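Thread on how guide assignment works on Skurkis, the booking platform I help maintain. Mostly the matching logic, some notes on fees and cancellations. Posted 29 Aug 2022, valid until we change something.

1/ A traveler enters a town, a date range, a language and a group size. The search returns guides, not tours. Tours are attached to guides and only appear after a profile is opened. New users get stuck on this more than on anything else.

2/ The database holds 3107 active guide profiles as of this morning. "Active" means the guide has confirmed their calendar since March. Profiles without a confirmed calendar stay in the system but do not show up in search.

3/ Language is a hard filter. If you ask for Portuguese, you will not see a guide who lists Portuguese as "basic." Guides rate themselves on a four-step scale and the filter takes the top two steps. We tried showing the third step with a warning label. Complaints went up, so we removed it.

4/ Location is a soft filter. A guide sets a home town and a radius. Durnisari is the awkward case: guides who live there set a small radius, but half the requests are for the old salt road, well outside it. The request then goes to Ovdale guides, who charge travel time.

5/ Travel time is shown as a separate line, before payment. If a guide adds it afterward by message, you do not have to accept it. Forward the message to support and the booking stands at the listed price.

6/ Group size. Default cap is 12 people per guide. Above that the form asks for a second guide. You can't talk the form out of it. Several town permits use the same cap and we would rather not maintain a table of exceptions.

7/ Response window. A guide has 24 hours to accept a request. After that it is released to the next three matches at the same time, and the first to accept gets it. Your card is authorized at request and charged at acceptance. An authorization that lapses can take your bank a few days to clear. We have no control over that part.

8/ Weather. The default policy for walking tours is that rain is not a reason for a refund. It is a reason for a free date change, once, up to three hours before the start. Boat tours follow the operator's policy, which is linked on the tour page and overrides ours. 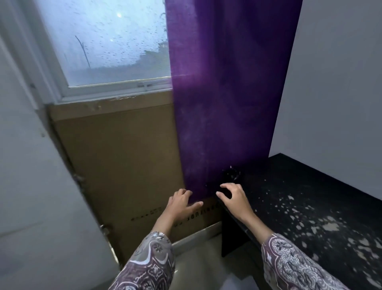
Rain on the window, lights outside.

9/ The date change button is under the booking, then "Manage," then "Move." It is not in the confirmation email. We know. The email template is generated by Ambrosio, our booking engine, and custom buttons there need a release on their side.

10/ Cancellation by the traveler: full refund up to 72 hours before the start, half up to 24 hours, nothing after that. Times are local to the tour — the town's clock, whatever your phone says. This catches people who book from another time zone and cancel late in the evening.

11/ Cancellation by the guide: full refund at any point, plus a credit if it happens inside 24 hours. The guide's ranking drops for 90 days. Documented illness is exempt from the ranking drop. It has no effect on your refund.

12/ Ranking, since it comes up every week. Inputs are acceptance rate, response time, review average and number of completed tours. Price is not an input. Paying us is not an input either — there is no promoted slot in guide search.

13/ Completed tours stop counting at 200. Past that point a guide gets no further boost for volume. Before the cap, a new guide in a busy town had almost no way onto the first page, however good the reviews were.

14/ Reviews can be posted for 30 days after the tour. They are published when both sides have submitted or when the window closes. Editing is possible until publication. After that only removal, and only for the reasons on the policy page.

15/ Known problem: the map view drops guides whose radius crosses a water boundary. List view is correct. If a lakeside search looks thin, switch to list. Tracked as ticket 3465, fix is in testing.

16/ Second known problem: saved searches do not remember group size. No ticket number yet, it was reported on Friday. Check the field before you send a request.

17/ Questions about a specific booking go to support with the booking code. Please don't post the code in replies. Questions about filters and ranking are fine here, I read them between deployments.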